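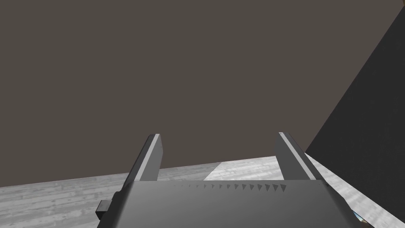 How I Paint One Dark Wall in a Room With a Pale Floor

I put off painting the long wall in my front room for two years. I had the color picked out, I had the rollers in a bag under the stairs, and I still found reasons to go do something else. Then in January my cousin Maysoun came to stay, looked at my paint chips for maybe a minute, and asked what time we were starting. So we started!

What I used

A gallon of matte charcoal (mine came out of the mixing machine at Qaisi, the hardware place by the bridge)
A quart of gray-tinted primer
A 9-inch roller with a short nap cover, plus one spare cover
An angled brush for the edges
Painter's tape, a canvas drop cloth, a damp rag

Get the tinted primer. I tried plain white primer on a closet first and needed four coats of charcoal to hide it.

Step 1. Clear and cover

Pull everything into the middle of the room and take the outlet covers off. Tape the screws to the backs of the covers, or you'll be crawling around looking for them later like I was. Then lay the drop cloth right up to the baseboard. Charcoal drips on a light floor show up from the street, and old sheets let them soak straight through. Ask me about the hallway.

Step 2. Fill and sand

Go over the wall with a lamp held close to it, from the side. Every dent will jump out at you. I filled mine, went and had lunch, then sanded with fine paper and wiped the whole wall down with the damp rag.

Step 3. Prime

One coat, edge to edge. It'll look patchy and a little sad. Leave it overnight anyway.

Step 4. Cut in, then roll while it's wet

Brush a strip a couple of inches wide along the ceiling and corners, but only as far as you can roll in the next ten minutes. Dark paint shows a line wherever wet meets dry — I have one behind the bookcase to prove it. Maysoun did the brush and I followed with the roller, and that went a lot faster than me hopping up and down the ladder alone.

Roll from top to bottom, overlap each pass by half, and finish every stretch with one light stroke in the same direction. Don't go back to fix a spot that's started to dry. You'll want to. Leave it for the second coat.

Step 5. Second coat and tape

I waited four hours between coats, which is what my can said. Check yours. Pull the tape while the second coat is still a bit soft, slowly, back toward yourself at an angle. If it starts lifting paint, run a craft knife along the edge first.

Touch-ups

Save some paint in a jar and write the color name on the lid. Matte charcoal scuffs if you so much as walk past it with a laundry basket, and I've already been back to that jar twice.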